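How to Sort and Store Used Plastic Bags at Home

Updated 1/8/24

Most kitchens have a drawer or a cupboard where plastic bags pile up. Bread bags, produce bags, zip bags, the thin clear ones that come around a new shirt. Many of them can be used again, and a good share of the rest can go to a store drop-off bin instead of the trash. This guide covers how to clean them, how to fold them so they take up little space, and how to tell which ones to let go.

Set aside an hour for the first sort. After that, the job takes a few minutes a week.

What you need

A sink or a large bowl
Dish soap
A dish towel you don't mind getting wet
A drying rack, or a few wooden spoons standing in a jar
A shoebox or a small drawer
One large bag to hold the ones going to drop-off
A marker

Step 1. Empty the drawer

Take everything out and put it on a table. Wipe the drawer while it is empty. Crumbs from bread bags collect in the corners and can bring in ants, especially by June.

Pull out anything that isn't a plastic bag. Twist ties, rubber bands, receipts and sauce packets tend to end up in the same place. Put the ties in a small jar if you use them.

Step 2. Make piles by type

Zip bags go in the first pile. Check that the zipper still closes along its whole length.

Bread and produce bags go in the second pile. These are thin, but they are useful for lining a small wastebasket or keeping a paint brush from drying out between coats.

Grocery sacks with handles go in the third.

Clear packing bags go in the fourth. These come around clothes, bedding and small appliances. Many have a suffocation warning printed on them, so keep this pile away from small children and pets while you work.

Step 3. Take out the ones that can't be saved

Throw away any bag that held raw meat, fish or poultry. Washing does not make these safe for food, and drop-off bins don't want them. Do the same with bags that are sticky, moldy or smell of something strong like onion or bleach.

Hold thin bags up to a window to find holes. A bag with a small hole is no good for leftovers but can still go to drop-off if it is clean.

Crinkly bags, such as those from chips or frozen vegetables, are often made of mixed layers. Store bins usually don't take them. A simple check is to push your thumb into the plastic and pull. If it stretches, it is probably the kind the bin accepts. If it snaps or tears like paper, put it in the trash.
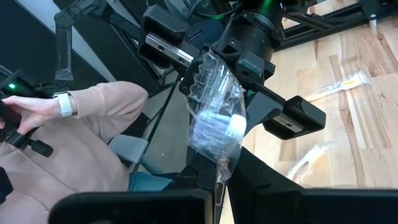 Step 4. Wash and dry

Turn each bag inside out. Add a few drops of soap to warm water, swish the bag around, and rub the corners with your fingers. Rinse until the water runs clear. Don't use very hot water on zip bags, as it can warp the zipper.

Stand each bag over a wooden spoon or a peg on the drying rack, with the mouth open at the bottom. Leave them overnight. Turn them right side out in the morning and check the corners again. A bag put away damp will smell within a few days and may grow mold.

Bread bags normally don't need a wash. Shake the crumbs into the sink and wipe the inside with a dry cloth.

Step 5. Fold them flat

Lay the bag on the table and smooth it from the closed end toward the opening so the air comes out. Fold it in half the long way, then in half again. You should have a narrow strip.

Roll the strip up from the closed end. For grocery sacks, fold the strip in a triangle, the way you would fold a paper football, and tuck the handles into the last fold. Triangles stay shut by themselves and stand up in rows.

Zip bags can be left flat and filed upright in a shoebox, small ones in front. Write the size on the side of the box.

Step 6. Set a limit

A shoebox is enough for most households. When the box is full, the next bag goes to drop-off, even if it is a good one. Without a limit the drawer fills up again by the end of the season.

Step 7. Take the rest to drop-off

Look for a bin near the front doors of a grocery or home supply store. Read the sign on the bin, as the list of accepted items changes from store to store. Bags should be empty, clean and dry. Take out receipts and peel off paper labels where you can.

Don't put loose bags in your curbside cart unless your hauler says they are allowed. They wrap around the sorting equipment and can stop the line.

Common questions

Can I reuse a zip bag for food?
Yes, if it held dry food, bread, or washed fruit and vegetables, and the bag has been washed and dried. Mark it with the date and replace it when it turns cloudy.

Are compostable bags accepted at drop-off?
No. Keep them out of the bin and follow the directions printed on the bag.

What about bubble mailers?
All-plastic mailers are often accepted once the label is cut off. Mailers with a paper outside and a plastic lining are not.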